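Stargazing evenings: what changed in January

Feb 16, 2006

The winter programme at Zesunbridge is now past its halfway point, and the January sessions brought 284 people up the hill over 5 nights. Two of those nights were cloudy from start to finish. On the other three we had good views of Saturn and, late on, a steady look at the Orion Nebula through the larger telescope.

The main complaint was light. The new lamps along the lower car park are bright and unshielded, and they throw a glow across the southern edge of the field. Jin-sol Pyo wrote to the parish council before Christmas and has had a reply: the lamps nearest the gate will be fitted with hoods, and the rest will go off at ten on session nights. Until the hoods are in place, please set up on the north side of the hedge.

If you drive up, use sidelights only after the second bend and park facing out. Headlights swinging across the field as people leave early have been a nuisance, and it takes a good twenty minutes for eyes to recover. Red torches can be borrowed from the hut. We have 14 of them and would like them back.

Members have asked what can be seen without any equipment at this time of year. Quite a lot. Orion is well placed in the south in the early evening, with Sirius below and to the left. The Pleiades are high up and easy to find. The winter Milky Way runs up past Orion and through Auriga — fainter than the summer stretch, and usually lost from the town, but clear enough from the field when the Moon is out of the way.
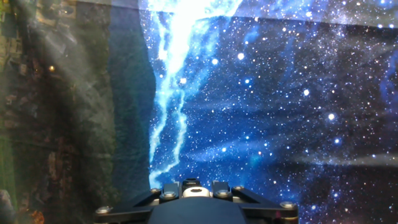
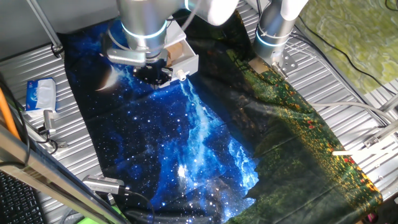 Moonlight makes more difference than most beginners expect. We have moved the next three sessions closer to new moon, and the revised list is on the hut door. Anyone who booked for an old date can come to the new one without booking again.

The beginners' talk will be repeated for those who missed it in January. It lasts under an hour and covers finding north, reading a star chart and choosing a first pair of binoculars. Bring a flask and a warm hat, as the heater in the hut is still waiting for a part. Names to Jin-sol, please, by the end of next week.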